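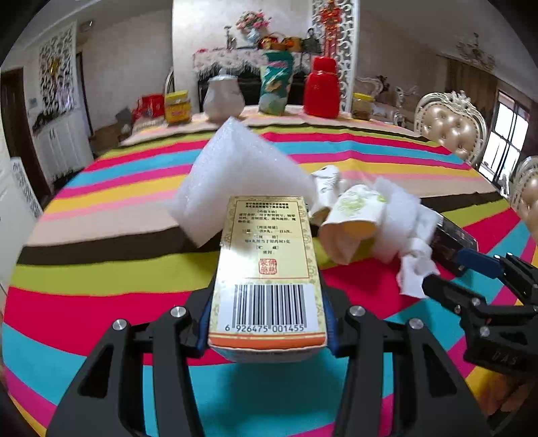 Beneš: are we really doing this again?
Posted by northbank_lou, 29th March
13 replies | 2 shares

northbank_lou wrote:
So the club site has a long piece up about Marek Beneš being "the missing piece" and half this board has already put him on the back of a shirt. Can someone explain what I'm missing? He's 29. He scored two goals for Cutar all season and one of those was a penalty. The whole case for him seems to be a highlight reel put out by Ingvarsson, who happen to be the agency that gets paid if he signs. Of course he looks good in it. I'd look good in it.

I want to be wrong. But we went through this with the last winger and he was gone by October.

tapinmerchant wrote:
Goals aren't his job though. Cutar played him so deep he was basically a fullback. Watch a whole game and you see how often he gets the ball under pressure and keeps it. We haven't had anyone who can do that in years.

northbank_lou wrote:
Which whole game? I keep hearing "watch a whole game" and then people post the same clip of him nutmegging a guy who had already slipped.

tapinmerchant wrote:
The cup game, second half especially. He was the best player on the field for Cutar and they lost, so nobody wrote about it.

Gaz in Row F wrote:
I watched that one. He was fine. He lost his man on the second goal and then stood there with his arms out asking the center back what happened. If that's the best 45 minutes his fans can come up with then I'm with Lou.

shinpads4sale wrote:
Did anyone hear the Undo podcast on this? They said the wages are being split with Cutar for the first year, so it's a free hit.

northbank_lou wrote:
They said they'd "been told" that. Told by who? Undo also had us signing a Danish goalkeeper for most of last summer. I like the show but they repeat whatever an agent texts them and then call it a scoop. And it's not a free hit if he takes minutes from the kids. There's a 19 year old in the reserves who does the same job and costs us bus fare.

shinpads4sale wrote:
The kid can't cross.

Gaz in Row F wrote:
Neither can Beneš – go look at the corners.

old_rukstead_boy wrote:
I've been going to Rukstead long enough to have heard "missing piece" about a striker who couldn't run and a manager who couldn't drive. The club writes these articles when season tickets go on sale. Check the dates if you don't believe me. I'm not saying the lad can't play, I haven't seen enough of him and neither have most of you. I'd just like one person at the club to say what position he's going to play, and who's getting dropped for it.

tapinmerchant wrote:
That's a fair question and I don't have an answer. Left side I assume. But you people would have found something wrong with Pelé's medical.

old_rukstead_boy wrote:
I would have asked to see it, yes.

miss_the_terraces wrote:
Can I stick up for him a little? I lived near the Cutar ground for two seasons and went when I could get a ticket. He worked hard and he never hid, even when they were getting booed off. The crowd there liked him. He isn't going to win us the league but I don't remember anyone saying he would except the club website, and I stopped reading that when they put the pop-ups in.

northbank_lou wrote:
OK, that's more useful than anything in the article. How was he in the air? We concede at the back post every other week and if he's supposed to track back then it matters.

miss_the_terraces wrote:
Not great. He'd put his body in the way but he wasn't winning many.

northbank_lou wrote:
Right. So I'm staying where I was, slightly less grumpy. If he starts ten games in a row and we stop giving up that back post header I'll come back to this thread and say so. Until then I'm not buying a shirt.

tapinmerchant wrote:
Bookmarked.

Recent threads
Away tickets: why is the allocation so small again?
Who takes penalties next season
Reserves match report (long)
Parking near the east stand
Worst Rukstead away kit, vote inside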